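Wundon Countertop Bottle Crusher: Six Months of Use

I bought the Wundon crusher in May after the recycling pickup on our street went from weekly to every other week. We drink a lot of bottled water because the well here tastes like iron, and the blue bin was full days before the truck came. I paid 90 dollars for it at Nikolaidis Hardware. The wall-mounted Cevent was the other one on the shelf, at 100, and I had used one of those at a previous job.

The Wundon is a steel lever press on a flat base. You lay the bottle in a tray, pull the handle down, and the plate flattens it. It weighs 21 pounds, so it stays where you put it. Assembly was four bolts and a cotter pin. The wrench in the box was too soft and rounded off on the second bolt, so use your own.

The base has rubber feet that left gray marks on our kitchen counter in the first week. Dish soap did nothing and baking soda took off most of it. I moved the press to an old table in the garage with a scrap of carpet under it and have had no marks there. A wood surface is fine as long as it doesn't flex when you lean on the handle.

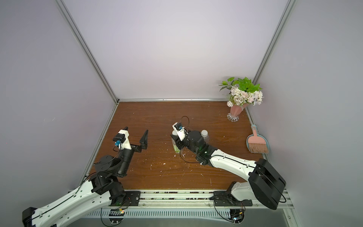 How it crushes

Standard half-liter bottles go down to a bit under an inch. The thin ones fold almost flat on one pull. Bottles with deep ribs spring back some, and those need a second pull with the handle held down for a moment. Cap off is the rule in the manual, and it's a good one. I left a cap on once and it shot across the garage and hit the water heater.

After one month I kept a tally for a single pickup period to see what I was getting out of it. 191 bottles fit in the bin with the lid closed. Before that we were putting the overflow in paper bags next to it, which the hauler doesn't have to take. 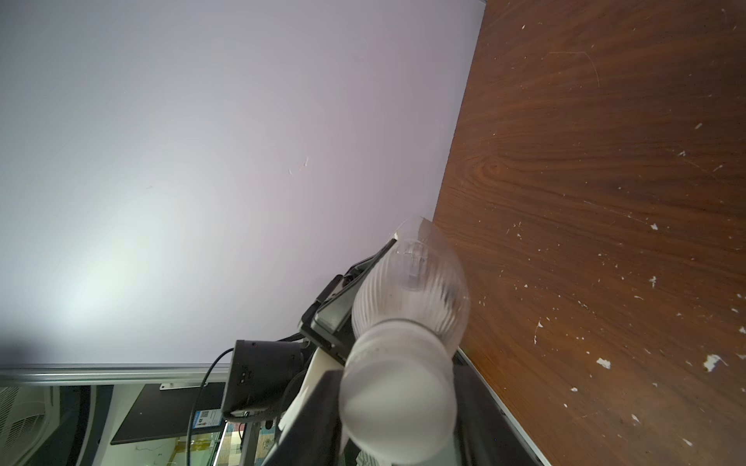
Larger bottles are where it falls short. A two-liter soda bottle doesn't fit in the tray unless you step on it first, and at that point you've done most of the work yourself. The box says "all household sizes." Gallon jugs are out entirely. The Cevent had a longer throat and took two-liters without trouble, though it needs to be screwed into a stud and I didn't have one in the right spot.

The handle grip is foam and started to twist on the bar by the third month. I pulled it off and put on a bicycle grip, which has held. The hinge began to squeak at the same time. One drop of oil on each side fixed that, and I've done it once more since.

Check what your recycler wants before buying any of these. Ours takes crushed bottles with the cap put back on.
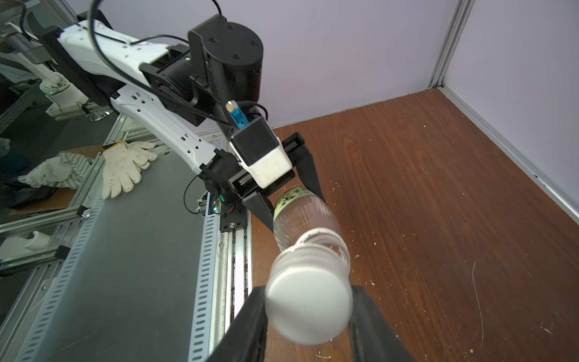
Some places with sorting machines ask for them whole, and deposit machines at the grocery store usually won't read a label that has been folded. If you return bottles for the deposit, skip this kind of product.

I also tried the Ekum hand press, a plastic clamp that costs a lot less. It cracked at the pivot in the second week and I threw it out.

Would I buy the Wundon again? Yes, at the same price, for small bottles and cans. The steel parts look the same as they did in May apart from some scratches in the tray. For a house that mostly goes through two-liters, get the Cevent and find a stud.

Four out of five. One off for the feet and the grip.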